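蝶ネクタイの寸法表記は首回りの実寸に統一すべきである

蝶ネクタイの商品情報には、長らく放置されている欠陥がある。寸法の基準が揃っていない。ある製品は結び目部分の横幅だけを記し、別の製品はストラップの全長を記し、三つ目は「フリーサイズ」の一語で済ませる。購入者が知りたいのは、自分の襟の内側に収まるかどうかである。必要な数値は、留め具を掛けた状態での最小と最大の首回り、この二点に尽きる。

シャツの側では首回りの表記が定着している。襟の寸法が明示された商品に合わせる付属品が、別の尺度で売られているのは不合理だ。ストラップの全長から首回りを推定するには、留め具の重なり代と調節金具の占有長を差し引かねばならないが、この値が公開されることはまずない。

当方の取扱品で言えば、Mandelは横幅のみ、Marchettiはストラップ全長、Piliaは調節範囲を記載している。比較表を作ろうとしても、同じ列に並べられる数字がない。手元の79点を測り直したところ、表示だけで首回りの適合を判断できたものは17点であった。標本は小さく、市場全体を代表するとは言わない。それでも、表記の改善を求める根拠としては足りる。

反論として、調節幅が広ければ表記は不要だという意見がある。これには同意しない。調節幅が広いほど余剰のストラップが長くなり、襟の下で折り返しが厚くなる。首の細い着用者ほど影響が大きい。下限値の記載は、むしろ広範囲対応の製品にこそ必要である。

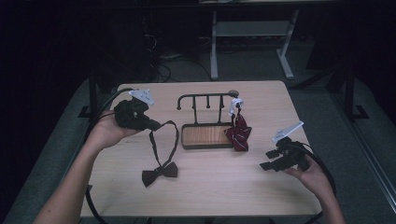 木製の卓上に置いた蝶ネクタイとストラップ。

測定の条件も定めておきたい。平らな卓上にストラップを伸ばし、張力を加えずに巻尺を沿わせる。伸縮素材については自然長と伸長時の両方を記す。単位はミリメートルとし、端数は丸めない。費用の問題を挙げる業者もあるが、一型につき一度測れば済む作業であり、100本作る型でも1,000本作る型でも手間は変わらない。

Halloの商品欄は、来季分から最小・最大の首回りを必須項目とする。数値の届かない型は掲載を見送る。横幅の表記は意匠の情報として残すが、サイズの欄には置かない。

2021年12月6日
Hallo 商品情報担当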